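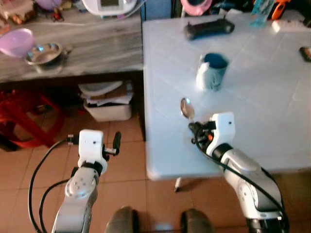 Spoon and cup at the white table.

Home | Projects | Take part | Archive | Contact

Call for participants: The Breakfast Diary, second round
By Kjell Sandberg, April
Shares 218 | Comments 20

The Moen Archive of Daily Life is looking for people in Pemholm and Stirevley who are willing to write down their breakfast during four weeks. It does not matter if your breakfast is large, small, or only a coffee taken standing. We are interested in the ordinary morning, which is very seldom written down by the people who have it.

In the first round we received 1,257 diary pages, and they are now kept in the reading room in Gruton. Most of them came from families with children in school. We are grateful for these pages, but we miss many other kinds of mornings. For the second round we wish especially to hear from people who work at night, people who live alone, people above 70 years, and those who moved here from another country and brought their breakfast with them.

What you will do

You fill in one page each morning, in your own handwriting. The page asks what you ate and drank, at what time, with whom, and what was spoken about, if you want to tell it. There is also an open part where you can write freely. It takes roughly 20 minutes, many days less. If you miss a day, please leave the page blank and continue on the next one. Do not fill it in afterwards from memory.

You can write in any language. We have readers for Norwegian, Polish, Tigrinya and English, and for other languages we will find somebody.

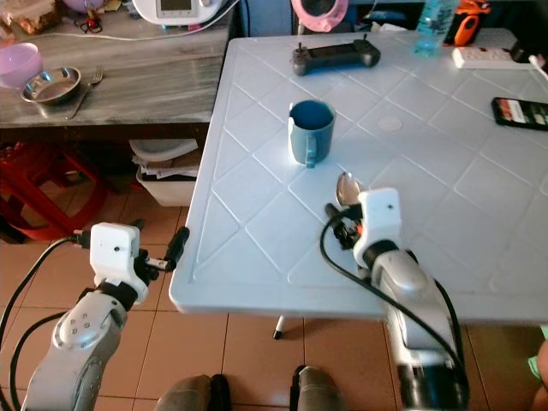

The diary pages are printed on thin paper, so that the complete book can be sent as a normal letter. We chose this for the postage, but it had one bad result in the first round, when several participants wrote outdoors and the pen went through the paper. If your table is a plastic one with raised diamonds all over the top, like the white one in the picture, please lay a magazine or a cutting board under the page before you write. A pencil is also allowed, provided that it is dark enough for the scanner.

What you will receive

We can not pay a salary for this work. Each participant receives a gift card for the bookstore in Gruton when the diary is handed in, and a printed copy of the collection when it is ready. Costs for postage are covered by us.

Who can take part

You must be 18 years or older and sleep at home most nights of the period. Two persons from the same household may take part, but then each must keep a separate diary and not read the other one before the end.

Your name will not be shown in the collection unless you ask for it. You may take back your pages at any time before they are printed.

How to apply

Write a short letter or email to the archive, with your name, your address and a few lines about how your mornings usually look. Mark it "Breakfast Diary". You can also come to the information meeting in the reading room in Gruton, in the last week of April at 6:30 p.m. Coffee will be served, and there will be sample pages to look at.

Previous call | Next call | Back to Take part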